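Project report: what makes a big piece of woodland hard to sell

For my land economics class I picked one listing and stuck with it all semester. It's the Ornmont tract, 1273 acres of mostly maple and spruce with a gravel road up the east side, listed by a small outfit called Pluvside. I'd never read a timber listing before this (my family rents!), so the first few weeks were me looking up words like "basal area" and "stumpage." 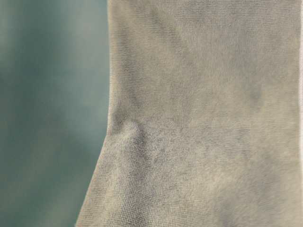

*Fig. 1. Knit fabric, close up.*

My question was pretty simple – why do parcels over 1000 acres sit on the market longer than small ones? I pulled 29 past sales from the county records and sorted them by size, road frontage and whether the land was in a tax program. Frontage mattered way more than I'd guessed. A tract with a town road on one side sold faster than a prettier one behind a locked gate, almost every time.

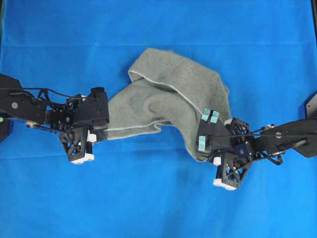
Access rights ate up most of my spring. The Ornmont deed mentions a right-of-way across the neighboring Todorova lot, but the wording is from back when people hauled logs with horses, and it never says how wide the road can be. The survey map didn't help much either, with one boundary folded over and twisted like the gray towel between those two black arms. I ended up tracing it in colored pencil and marking every spot where the deed and the map disagreed.
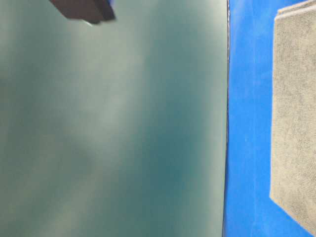

I found four of those spots, and the worst one is by the brook. If the deed is right, the landing area belongs to Ornmont. If the map is right, it belongs next door, and a buyer would have to truck the wood out the long way. I put both versions in my value estimate and the gap was bigger than I expected – about a tenth of the asking price. 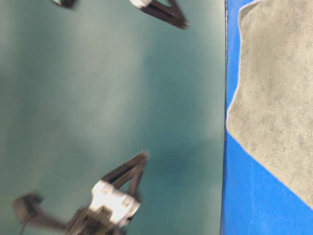 Prorkari read my draft in June and wrote back that I'd leaned too hard on timber value, and that plenty of buyers at this size only care about the tax bill and the hunting lease. Fair point! I went back and added a lease income line to the spreadsheet, and I still need to redo the chart on page 4 to match.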